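The small room's big moment

Remedios Ortuño laughs when I ask her favourite room in the house. "The smallest one, obviously!" She has spent 9 years doing up old terraces in Wirkinberg, and she'll happily talk about basins until the tea goes cold (ours did).

And why not? For years the bathroom got whatever money was left after the kitchen - a bit of paint, a new mirror, done. Now people are bringing in lamps, prints, even a decent chair. I love it. My own is barely wider than my outstretched arms, and last December I painted the ceiling a deep mossy green. It took two coats and one ruined jumper, and I still grin every time I look up.

Remedios starts with the light. Swap one harsh bulb for a pair of softer ones at face height, she says, and live with that for eight weeks before you buy anything else. Then comes storage. She's a great believer in drawers over cupboards, as bottles at the back of a cupboard are never seen again.

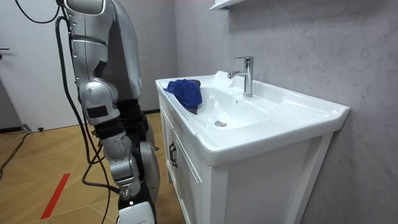

A white vanity unit and ceramic washbasin in a small bathroom.

Colour is where she gets really excited. Her latest project, a narrow house on Aguirre Street, has a plum bathroom with a mustard door, and the owners were terrified until the second coat dried. Now they want the landing done to match!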